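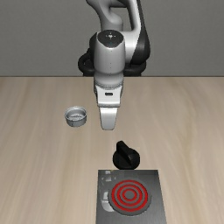

Figure 3. The Nakbridge cell in simulation, front view: arm, cup, knob, and stove with the burner showing red.

3.2 Keeping the cell honest

A simulated cell has no grease, no dust and no loose screws, and we had budgeted our maintenance time accordingly. The budget lasted until March. Nakbridge needs looking after like any other machine; its faults just live in text files, where they are harder to kick.

Setup follows the Handley checklist. We load the arm, zero the joints, place the objects, and render one still from each of 2 cameras before any episode is allowed to start. Keabetswe Ngubane added the stills after a batch of 2,000 episodes ran overnight with the wrist camera mounted at the wrong offset. We kept 24 of them, for sentimental reasons, and deleted the rest. 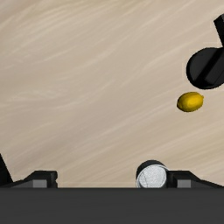

Figure 4. View past the gripper fingers, used to check camera mounting. The lemon and part of a black object lie beyond the fingers; a silver can shows beside the right one.

The mounting check is dull and takes less time than arguing about it. The top edge of the gripper body must run level across the bottom of the view, and both finger pads must be visible. If either test fails, the offset is restored from the Arow configuration file and the stills are rendered again. In the next batch, 1,975 of 2,000 episodes passed. The remainder are discussed in Section 5, with as much dignity as we could manage.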